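Ikonen opens voice-over and dubbing studio in Clindport
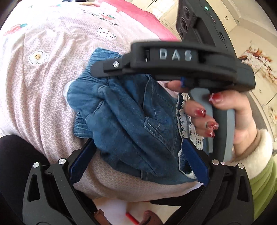 A hand-held gripper reaches towards fabric on a bed.

Language services firm Ikonen has opened a recording studio in Clindport, adding voice-over and dubbing to the written translation work it already does from its office in Duston.

The studio takes up the ground floor of a former print works near the harbour. It has 4 voice booths, a mixing room and a small waiting area for actors. The first bookings were taken in December, mostly for training videos and product guides.

Kauko Rautiainen, who runs the new site, said customers had been asking for recorded speech for some time. "We would translate the script and then they had to go elsewhere for the voice," he said. "The timing often came back wrong and we ended up rewriting lines anyway."

The firm has a list of 201 voice actors working in Finnish, Swedish, English, German and Polish. Most will record in Clindport, though actors with a suitable room at home may send in their own files. These are checked by an engineer before they go to the customer.

Short jobs of up to 600 words will normally be returned within two working days. Longer scripts are priced after a read-through - the firm says technical terms and names can add a good deal of time in the booth. A pronunciation list is agreed with the customer before recording starts.

One of the first large jobs is a set of safety films for Grarnby, a maker of warehouse doors, which come to about 2000 lines in three languages.

The Duston office stays open and will go on handling written work. Ikonen is also looking for a second sound engineer, with evening shifts included. Applications should be sent to the Clindport studio.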